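Ticket 406
Product: Flilik e-reader app
Status: waiting on customer

Library stops syncing after 236 titles. Anything added since April shows on the Dunne tablet but not on my phone. Signed out and back in, same result. Searching the missing titles by author gives 2 blank rows. The paperback edition I was matching against has both names on the cover, Richard Bachman and Stephen King.
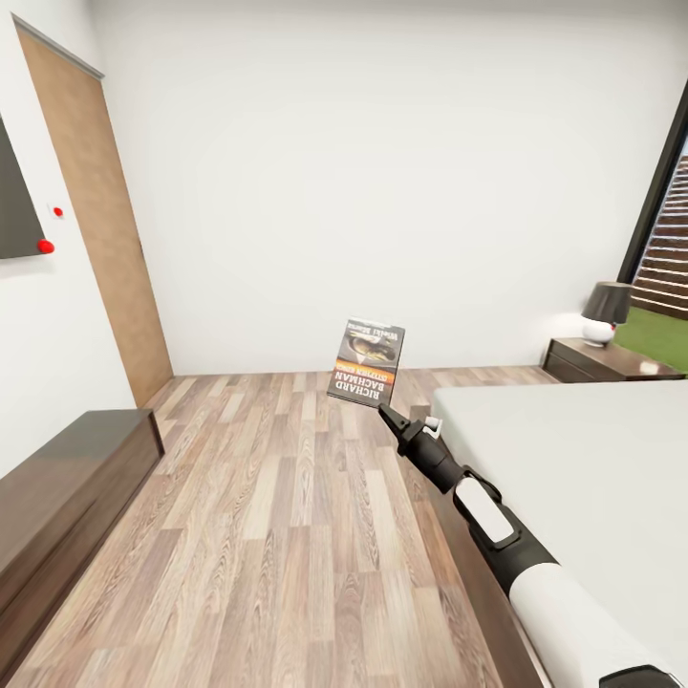

Flilik Support: Pen names are stored as separate authors. Please clear the author index under Settings, wait 5 minutes and sync again.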